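Wicker tissue box with a lid – lining, smell, and what to do about the cut-out
Home & Tidying > Storage

skelham_sue
Posts: 241
I picked up a rectangular wicker basket with a hinged lid at the Jundville market in May. It has a rectangular opening in the lid to pull tissues through. The weave catches on the tissues and they tear. Has anyone lined one of these?

tapia12
Posts: 12
Felt. Cut a strip 15 mm wide and stitch it round the underside of the opening. Don't glue it, glue goes brittle on wicker.

oldmill
Posts: 200
I'd disagree about the glue. Mine has been glued for years and it's fine. Fabric glue, thin coat, pegs on it overnight.

The bigger problem with these is the hinge. If the lid is only held on with loops of cane, they go first. Open it all the way back on a table a few times before you bother sewing anything, and see how the loops behave. 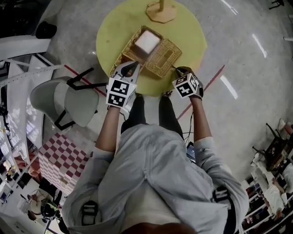 If they creak, a damp cloth over them for an hour helps. If they've split, replace them with waxed thread and go through twice.

skelham_sue
Thanks both. The loops look all right. It smells a bit musty though – is that normal?

tapia12
Normal if it's been in a shed. Put it outside in the shade for a day. Not full sun, it dries out and snaps.

justitz_lane
Posts: 15
Why not just use it for something else? Tissues come in a box already. I keep post and keys in mine and the hole in the lid does for dropping letters in.

skelham_sue
Because I wanted it for tissues.

oldmill
Letters through a tissue slot must get bent, surely.

justitz_lane
Only the big ones.

tapia12
Back to the lining – measure your tissue box before you sew. If it sits too low in the basket you'll be fishing about for the last few. I put a folded tea towel under mine to lift it up.

skelham_sue
Good point, there's a gap of two fingers. Will try the tea towel and do the felt by hand. Brown or cream?

oldmill
Brown. Cream shows every mark.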